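Spent my lunch break reading the whole Waltent sentencing memo and wow, it is GOOD. 163 pages! Thread, because I can't keep this to myself.

The scheme was fake refund calls. "Your Studport subscription renewed by mistake, let us send the money back." Then they'd "accidentally" refund too much and beg you to return the extra by wire.

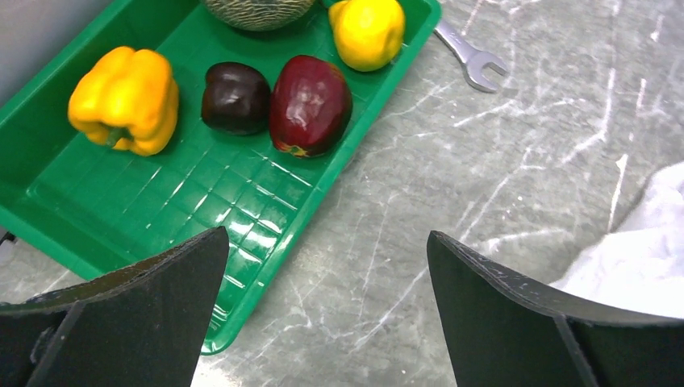
Yellow pepper, green tray.

Kanchan Bansal, the bank teller who broke it open, saw 2 customers in one morning wiring the same odd amount to the same account. She held both and called the fraud desk. Love her!!

From there investigators traced 40 mule accounts, most opened with $1,000 or less, all feeding a shell company called Nustesik.

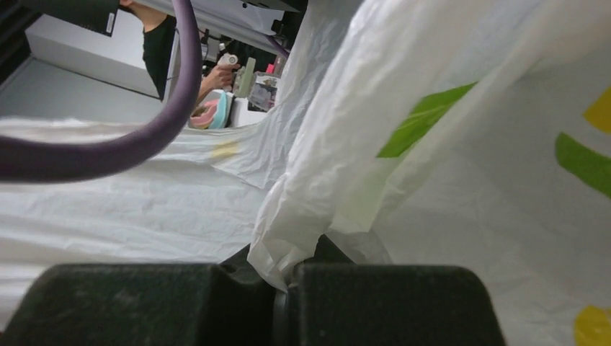

White bag with green stripes.

Restitution hearing is in November and I'll be reading every filing. If you've had one of these calls, hang up and ring your bank on the number on your card. Please tell your parents too!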